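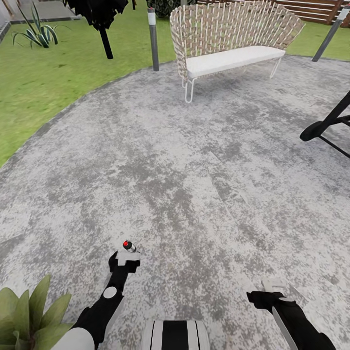
Why do we build the garden in simulation before we buy the motors?
Because a mistake there costs one evening, and a broken gearbox costs us 305 dollars.

Good evening. I am Kedir Ejigu, and Dinsa is the two-arm robot that Etenesh Gebretsadik and I are building in the Tromudness workshop. We have 4 months of work behind us. Please say this part slowly, then show the parts list. Total until now: 1,655 dollars, without the tools.

Next, the model of the garden. Etenesh made it in the evenings. Mention that grass and stone need different friction values, and that we set them wrong the first time.
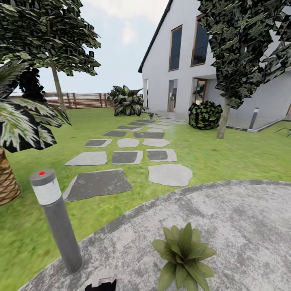 Slide 2: House, lawn and stepping-stone path in the simulated garden.

Pause for questions about the computer. It is an old one.

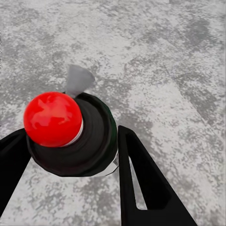

My own part is the wrist camera and the code that closes the hand. I wanted a simple rule, so the code looks first for a strong color and only after that for a shape. A shiny red ball on a black base is a good case for this, with gray floor all over the background. The fingers are black like the base, so an edge detector alone can mix them. Explain how we mask the fingers, then go to the wiring slide.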